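Household Tips, page 6
Drawers, and can a machine do them yet

Updated 01/02/2026

Quick one today, I have bread in the oven. People keep writing in to ask if they should hold off fixing stuff because a robot is going to do it all soon. Short answer no. Longer answer below, with the drawer tips mixed in where they fit.

Drawers are the test I'd go by. Every chore in a kitchen starts with one. Towels, tape, the good scissors. If it can't get a drawer open and shut, forget the dishes.

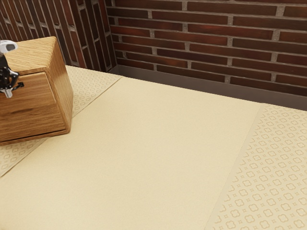
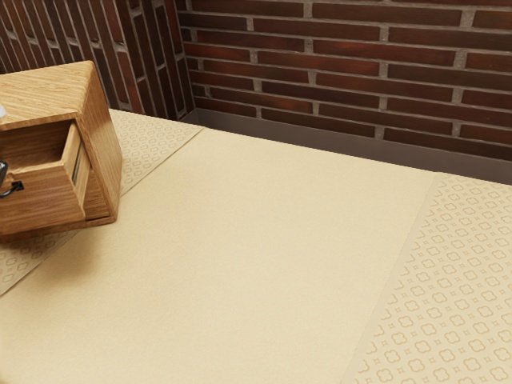
Small wooden drawer unit, patterned table cover, brick behind.

Rūta Lepik wrote back that I'm being unfair, her robot vacuum has done the downstairs every night since July and she hasn't touched a broom. Fine. She also says she picks up the socks and chair legs first, and that takes her longer than the sweeping used to. So who is doing the chore? She says she'd still buy it again.

OK. Where things stand, as far as I can tell from my own kitchen and from what readers send.

Floors — yes, mostly. Flat, no stairs, no cords.

Windows — sort of. Big plain panes OK. Corners still need you and a rag.

Folding — no. I've seen it done slow, one towel at a time. A fitted sheet, I'll believe it when it's on my shelf.

Drawers and cupboards — in a lab or a computer model, sure. In my house, with the one that sticks and the one you have to lift a bit to the left? Not yet.

Putting away groceries — no. Eggs.

Shop floor is different. Baiba Uibo packs parts at a place in Bristville and they have an arm that moves the same tray from the same spot all shift. Never gets bored. But move the tray a hand's width and somebody has to come reset it, and the somebody is her. She put a strip of tape on the bench so the tray always lands right. Best tip on this page, works at home too. Tape outline on the garage shelf, tools go back where they live.

Now the drawers. All of this helps a person first and a machine later, if you ever get one.

Wood on wood, sticking. Pull the drawer all the way out. Look for shiny spots on the runners, that's the rub. Candle stub along those, both sides, push it in and out a few times. Don't use cooking oil, goes gummy and stinks.

Still sticking? 200 grit paper on the shiny spots only. A few strokes, try it, a few more. You can't put wood back. Then wax agian.

Swells in summer. Leave it alone until the weather is dry. If you sand in July you'll have a rattly drawer by winter.

Finger groove or handle? Groove looks nice and won't catch your pocket. Wet hands hate it. So do sore hands. My mother got a loop handle on every drawer and quit asking for help. I'd guess a machine likes something to hook onto too but don't quote me.

Loose handle. Back the screw out, toothpick and a dab of wood glue in the hole, snap it off flush, leave overnight, screw back in. Do not skip the overnight.

Drawer tips when you open it. Too much weight up front. Heavy stuff to the back, and glue a little block behind the back edge for a stop.

Small unit slides around when you pull. Happens a lot on a tablecloth. Rubber shelf liner under it, cut a bit smaller than the base so it doesnt show. $20 roll will do the whole house.

Small chest tips off the wall. Strap it. If you have kids do that one today.

What I'd spend money on right now: wax, liner, a decent screwdriver. What I wouldn't: anything that promises to tidy up for you and has a monthly fee. A reader in Gitberg paid for one of those and it's holding a door open.

I'll redo this list when somebody shows me a machine that can find the tape in MY junk drawer. Bring it over, I'll make coffee.

Next page is sticky windows and what to do about paint on the latch. Bread's done, got to go.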